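Work and Automation, Unit 5 handout
Case: Room clearing at Flondex, Skisgate
Instructor: Ilari Manninen

Read this before the seminar. The reading from Unit 4 on task analysis is assumed. Bring your own task sheet, filled in for a job you have held or watched closely.

5.1 The workplace

Flondex rents furnished rooms by the week in Skisgate. The building we look at has 40 rooms and a housekeeping staff of 12. Guests are mostly people on short work contracts, plus some families waiting for an apartment. When a guest leaves, an attendant strips the bed, clears whatever was left behind, cleans, and makes the room up again. When a guest stays on, the attendant does a lighter service with the guest's things still in place.

The second kind of service takes more judgment than it seems to on paper. Things on a bed have to come off before the sheets can be changed, and they have to go back where the guest will find them. A book left closed is simple. A book left open, face down, has to be moved without losing the page. Attendants learn this in their first weeks, mainly by working next to someone experienced.

In October the company began planning for a robot arm that would take over one part of this work: picking loose items off the bed and setting them aside. The arm comes from a supplier called Wallin. Assignments and room lists are handled by a scheduling program, Ekska, which the staff already carried on their phones.

5.2 The task as planned

Use the terms from Unit 4. A job is made of tasks, and a task is made of steps. The job here is room attendant. The task is clearing the bed. The steps are:

Look over the bed and decide what is on it.
Decide what can be moved and what should be left alone.
Pick each item up.
Put it somewhere safe.
Note anything unusual, such as damage or a forgotten valuable.

The arm was bought for the third and fourth steps. The plan said little about the other three. Keep this in mind when you read the interview extracts in the back of the packet, where the attendants talk almost entirely about the first two steps and the last one.

Planning was done in simulated rooms. The project group set up a computer model with a bed, bedding, furniture and everyday objects, and ran the arm in it before any equipment was ordered. Two of the attendants were asked to join those sessions. They suggested objects to put in, and they objected to several of the early layouts for being too neat.
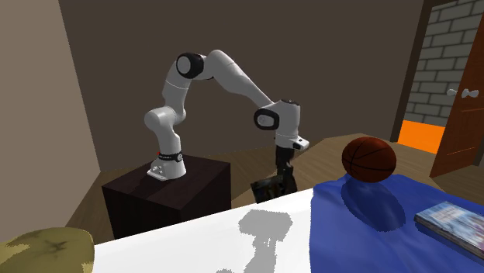

Does bringing in an arm like this mean fewer attendants are needed?

The plan did not cut any positions, and the number of attendants stayed at 12 through the trial. What changed was how the hours were divided, with less time on bed clearing and more on checking, reporting and preparing rooms for the arm. Whether the number stays the same in later years depends on decisions the company has not yet made.

5.3 What the planning sessions covered

The group ran 400 pick-and-place attempts in simulation. Students usually ask for the success rate first. We will discuss it in class, but the rate alone tells you little about the work. A failed pick means something different when it leaves an item where it was than when it drops an item on the floor. The attendants asked for the failures to be sorted by what a person would have to do afterward. The engineers had first sorted them by cause, such as grip, reach or recognition. Both lists are in the packet. Compare them and note which failures move from a minor group to a serious one.

Round objects took up a lot of discussion. A ball on a blanket can roll when the cloth is pulled, and a gripper made for narrow objects may have trouble closing on it. Soft bedding raised a related problem: a blanket that bunches up changes the height of everything resting on it. An attendant deals with this by smoothing the cloth with one hand while lifting with the other. The arm has one gripper and no second hand. For the trial it was decided that large round items would stay with the attendant, who would take them off first.

That decision added a step to the task. The new step does not appear in the original time estimate, and this is a common pattern. When you fill in your task sheet, include a line for work that exists only because the machine is there.

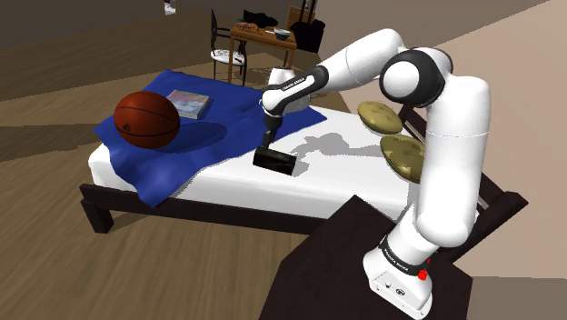 The reach of the arm was the other main subject. It stands beside the bed on its own base, so the near side is easy for it and the far side is harder. Moving the base to cover the far side would mean moving furniture in most of the rooms. The attendants pointed out that guests rearrange furniture anyway, and that a plan requiring a clear space in the same spot each time would fail in rooms where people had lived for a month. The final plan asks the attendant to look in first and mark the room in Ekska as ready or not ready. A room marked not ready is done by hand, the old way.

5.4 Changes for the people doing the work

Pace. Before the trial, attendants set their own order within a floor. Some did all the beds first. Others finished one room completely before moving on. With the arm, the order comes from Ekska, and the equipment has to be where the next ready room is. Several attendants said the day felt more chopped up. One said she liked having the order decided for her. Treat both as data.

Physical load. Bed clearing is a small part of the strain in this job. Lifting mattress corners, bending over tubs and pushing carts are heavier, and none of them changed. A claim that the arm makes the job easier on the body needs to name the task it means.

Responsibility. If an item is damaged, who answers for it? Under the old routine this was clear, and attendants were sometimes charged for damage in ways they thought unfair. Under the trial rules, an attendant who marked a room ready was not held responsible for what the arm then did in it. The staff asked for this in writing and got it before they agreed to take part. One side effect is that marking a room ready became a decision with weight, and new attendants tended to mark rooms not ready more often than experienced ones did.

Skill. Experienced attendants notice things while clearing a bed. A wet towel under a blanket or medicine left out can tell them something about the room or the guest. If they are no longer the ones picking items up, the noticing has to happen at some other point. The trial rules moved it to the first look from the door and a second look at the end. Interviews suggest the first look works fairly well. The second look was often skipped on busy days.

Training. A new attendant used to learn by clearing beds with a partner. Under the trial, the easy beds go to the arm and the difficult ones stay with people. A beginner therefore meets difficult beds sooner, with less practice behind them. Flondex answered this by keeping 11 rooms outside the trial for training. Consider what happens to those rooms if the trial is extended to the whole building.

5.5 Privacy

The arm needs a camera view of the bed to work. Guests who stayed on were asked whether they agreed, and a refusal was entered in Ekska the same way as a room marked not ready. The attendants had a concern of their own, which was that the view could also show them at work. The written rules say that image data from the rooms may not be used to judge individual performance. They do not say how long it is kept. We will return to this in Unit 7.

5.6 For the seminar

Work in pairs. Take one person's task sheet and go through it line by line. For each step, write down who does it now, who would do it if a machine were brought in, and what would have to be prepared or checked before and after. Mark any step where the two of you disagree and leave it marked. Do not settle it for the sake of a clean sheet.

Then write one page on this: a manager wants to introduce an arm for a single step in the job you chose. Which workers should be in the planning sessions, and at what point should they come in? Give your reasons from the case or from your own experience.

Hand in both the sheet and the page at the start of Unit 6. Handwritten sheets are fine if they can be read. The interview extracts stay in the packet, so please do not pull them out and lose them.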